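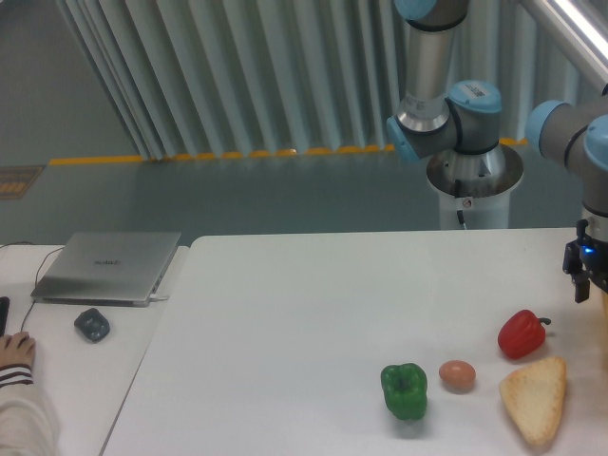 Breakfast should be whatever you can finish before the elevator arrives, a reader wrote to us in February, and anyone who sits down for it on a weekday is showing off. The letter ran to 2 pages, which suggests the writer had found some time in the morning after all.

It came in response to a short item we ran on the return of the sit-down weekday breakfast, and it was among the kinder ones. People will forgive you for their taxes. They won't forgive you for implying that a granola bar eaten over a sink is a sad thing.

I have eaten a great many granola bars over a great many sinks, so I went looking for the other side. My first stop was Krawczyk, a narrow diner with 4 booths and a counter, open from five until the eggs are gone. The menu is one laminated card. You may have your eggs with peppers or without peppers, and the toast comes whether you want it or not. At six-thirty every booth was taken by somebody who appeared to have no phone, or to have left it in the truck. A man next to me read the whole of a newspaper, including the boat listings. I asked the cook if business was up. He said it was breakfast, it was the same as yesterday.

Across the street is Helero, which sells the other kind. Helero's breakfast comes in a pouch with a cap on it, in flavors named after moods. I bought Resolve. It tasted like a banana that had been told bad news. The line was long and moved beautifully, and I was out on the sidewalk with my pouch in less time than it takes Krawczyk to bring you a fork.

There is a middle party in this fight, and it lives in my building. The Gemwood, as the building is grandly known, has 371 apartments and one communal kitchen on the ground floor, put in by a developer who had plainly read an article. For years it was used for storing a treadmill. Now a group of tenants meets there to cook before work, and they let me join on condition that I chop.

I chopped. The conversation covered parking, a dentist everyone dislikes, and whether you should salt eggs before or after, a question on which two married people turned out to hold opposite views they had evidently never shared. By the time I left I was late, mildly sunburned from the toaster, and in a better mood than I'd been in since the holidays.

Will it last? The grocery delivery outfit Sadosel thinks so and now sells a "slow morning" box, delivered fast. I ordered one. It had eggs, bread, and a card urging me to be present. I put the card on the refrigerator and ate the bread standing up.

I've been back to the kitchen most weeks. The pouch people are welcome too, according to the sign-up sheet, provided they bring their own bowl — though what they'd do with one is anybody's guess.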